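The Rule About Corners

Setareh Tehrani came to Tralteo in August to write rules. Before her there were only habits. Golshifteh Soltani had most of the habits, and she was not happy to see them typed.

"Rule one," Setareh read aloud. "The hands stay in view from the first touch to the last."

"I know this."

"Rule two. If the cloth falls, you do not begin again. You pick it up and you continue."

Golshifteh put down her tea. For two years she had begun again every time. She had thought it was polite to the robots, to show them only the good ones.

"And who decided it?"

"I did. I watched 500 of your recordings. In all of them, the towel never falls. Then they train Istar with it, Istar drops a towel in Teravcombe, and it stands over the towel like a man who lost his keys. It has never seen such a thing."

They were quiet for a moment. The kettle in the office was still making small noises.

There were 57 rules in the draft. Some of them Golshifteh accepted without a word, such as the one on checking the wrist straps before each session, and the one on resting the hands. Some she fought. She fought rule nine for a whole afternoon. Rule nine said that a towel must be held by its two near corners before any fold, and that the hands must wait there for one breath.

"My mother did not wait one breath," said Golshifteh. "She folded for a hotel, 400 pieces in a day. If she waited one breath on each, she would be still there."

"Your mother was not teaching a machine where the corner ends."

"She was teaching me."

Setareh wrote this in the margin, and after some thinking she crossed out "must" and wrote "should". In her profession it was a large gift. She wanted to explain how large, but she saw that Golshifteh already had her shoes off and was going to the exercise room, where the next session was waiting.

She followed and stood by the wall with the draft. Golshifteh spread the navy towel over the wooden platform, pulled once at the far side, and came back to the foot end. She took one corner, then the other.

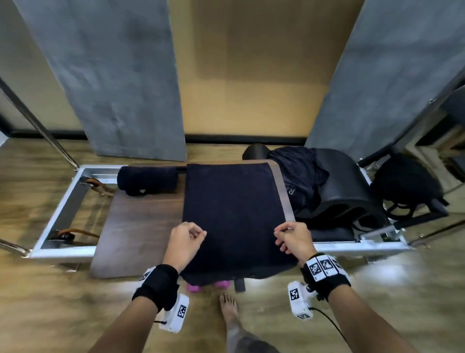 Rule nine, the near corners.

She waited one breath. Setareh heard it, because it was a very loud breath, made for her to hear.

Then Golshifteh folded, quickly, the way of the hotel. On the second fold the edge slipped from her left hand and the towel went to the floor. Her shoulders moved up. Setareh could see how much she wanted to say stop, to shake it out and start from zero.

She bent and picked it up. She found the corners again.

"Leave that one in," she said, without turning. "And send it to Teravcombe first."

Setareh put a small mark beside rule two. Rule nine she left with "should".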